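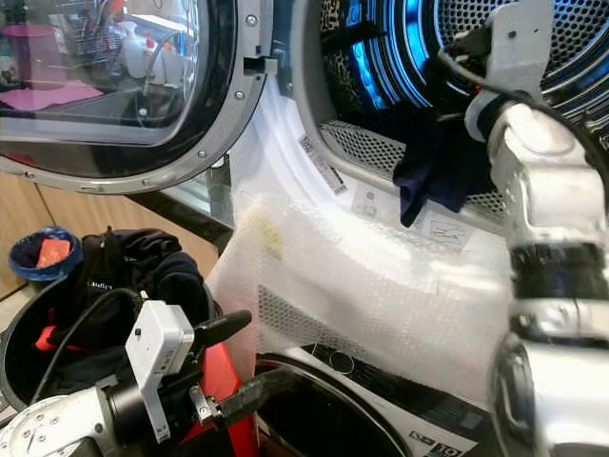 Minutes of the collection meeting, laundry tasks
Boltulville site, Tuesday, 9:30, small meeting room

Present: Araba Aryee (chair), Salamatu Mensah, Lamisi Amissah, Ewurabena Kpodo
By phone: Lorena Urrutia (Trustport)
Minutes: Lamisi Amissah

1. Minutes of the previous meeting

Accepted with one correction. Under point 4 it was written that the operators may restart an episode "at any time". The correct rule is that they may restart only before the first contact with the cloth. After first contact the episode is finished or it is marked as failed, but it is kept.

Open actions from last time: the second foot pedal is delivered and connected. The new chair for the operator station is not delivered. Salamatu will call the shop again.

2. Status of the collection

Ewurabena presented the numbers. The dryer unloading set has 698 accepted episodes. The target agreed with Trustport is 3000 for the whole laundry group, and this includes loading, unloading, moving items between basket and machine, and closing the doors. Unloading is the most advanced of these. Door closing is the least advanced and was started only last week.

Lorena asked if failed episodes are inside the 698. They are not. They are stored in a separate folder in Plutell with the same labels plus the failure reason. Lorena would like to receive them also. Araba has no objection, but she wants that the failure reasons are first checked by one person, as the operators do not use the words in the same manner. For example, "lost grasp" and "dropped" are both used for the same event.

Decided: the list of failure reasons will be reduced to eight and each will have one sentence of definition. Ewurabena writes the first version.

3. Dryer unloading, quality of the episodes

Salamatu reviewed a selection of 200 episodes since the last meeting. Her remarks:

a) Dark clothes. Many of the garments in our set are black or navy blue. With dark cloth in front of dark cloth it is difficult for the reviewer to see where one garment finishes and the next begins, and she assumes that it is difficult for the model too. She proposes to buy more clothes in middle colors (green, gray, orange) and with patterns, but to keep the dark ones. Real households have much dark laundry.

b) Light inside the drum. Some operators work with the drum light on and some with it off. This was never written in the protocol. Lorena prefers both conditions, but the condition must be in the label. Lamisi will add the field "drum light: on / off / changes during episode".

c) Mesh laundry bags. The bags are the most frequent reason for long episodes. The fingers can go into the mesh and then the operator needs time to free them. Salamatu showed on the screen two episodes where the operator pulled the bag free with the other arm. Araba considers this a good recovery and wishes to keep such episodes. Salamatu agrees if the recovery is calm. When the operator shakes the arm quickly, the episode should be rejected.

There was a longer discussion of this point. Lorena said that for her team the recoveries are worth more than perfect episodes, and that she would accept also a not very elegant one. Salamatu answered that the shaking is not only ugly, it also puts load on the wrist, and we had one wrist repaired already in December. It was agreed to keep the rule of Salamatu for now and to mark the rejected ones with "recovery, fast", so that they can be found later if Trustport wants them.

d) Cloth left on the lower lip of the drum. Several episodes were stopped by the operator while a piece still hung there. The instruction says "empty the drum". Decided: an item that touches any part of the machine counts as not unloaded. The operator continues until it is in the basket.

4. Basket and items on the top of the pile

Ewurabena noted that small objects which are not clothes are sometimes put into the basket to make the situation more varied. She asked if it is allowed and if the robot should sort them out. Araba: allowed, but the objects must come from the approved box, and the spoken instruction must not mention them if they are not part of the task. The approved box needs a list. At present it is only known by the operators of the morning shift.

Lorena asked that no hard objects go inside the drum, not even by accident. Everybody agreed.

5. Cameras and calibration

The calibration of the left wrist camera must be repeated. Lamisi found that the bracket moves a little when the arm touches the door. The difference is small but it is visible when the wrist view is compared with the head view. The episodes already accepted will not be thrown away. Lamisi will write down from which episode number the difference begins.

New rule: calibration check before every shift, not only on the first day of the week. The check takes 15 minutes. Salamatu asked that this time is included in the shift and not added before it. Araba agreed.

Lamisi reminded the operators to look at the camera cable when they turn the left arm toward the basket. It must have enough free length. If it is tight, stop and arrange it again before the next episode.

Strong sunlight: in some head camera recordings white cloth loses all detail. Ewurabena suggested to close the blind. Lorena would rather not close it always, as her team needs natural light in the data. Compromise: blind open in the morning, half closed after lunch, and the exposure stays on automatic. To be looked at again next month.

6. Operator software (Lewis)

The new version of Lewis is installed on one station only. It shows the instruction in bigger letters and it asks for the labels directly after the episode, when the operator still remembers. Ewurabena tested it for three shifts and is satisfied, with two exceptions: the "discard" button is too near to the "save" button, and the program does not show how many episodes are waiting for upload.

Two good episodes were discarded by mistake because of the button. They cannot be recovered. Araba will write to the developer and ask for a confirmation question. Until this is changed, the second station remains with the old version.

7. Language of the instructions

Lorena sent a list of variations, for example "take the clothes out of the dryer", "empty the dryer into the basket", "get the laundry". Salamatu found that some sentences say "washer" while the task is done at the dryer. These must be corrected before use. In our setup the two machines are one on top of the other, so a wrong word here is a wrong label, and this cannot be seen by the upload check.

Araba asked if sentences with small grammar mistakes are permitted. Lorena said yes, people speak like this. The one who writes these minutes was glad to hear it.

8. Safety

No accident since the last meeting. One time the glass door was pushed against the arm by a person who wanted to take a sock while the arms were still active. The rule is repeated for all: no hands in the working area before the arms are disabled and the light on the station is green. Salamatu will put the rule in large print on the wall next to the machines.

The floor mat in front of the station is curling at one corner. To be fixed with tape this week, new mat to be ordered.

9. Other points

Lorena will visit Boltulville next month and would like to operate one shift herself. Araba will prepare an account for her. Her episodes will be labeled as "new operator" like those of every beginner.

Washing powder: none is used in the collection, please do not order more.

Actions

Ewurabena: short list of failure reasons with definitions; check of the failed episodes before they are sent to Trustport
Salamatu: call about the chair; buy clothes in middle colors; safety notice; tape and new mat
Lamisi: new label for drum light; label "recovery, fast"; calibration of left wrist camera and note of the first affected episode
Araba: letter to the developer of Lewis; account for Lorena; list for the approved box, together with the morning shift
Lorena: corrected list of instructions

Next meeting: same day and time next week, same room. Lorena joins by phone from point 3.

The meeting was closed at 10:50.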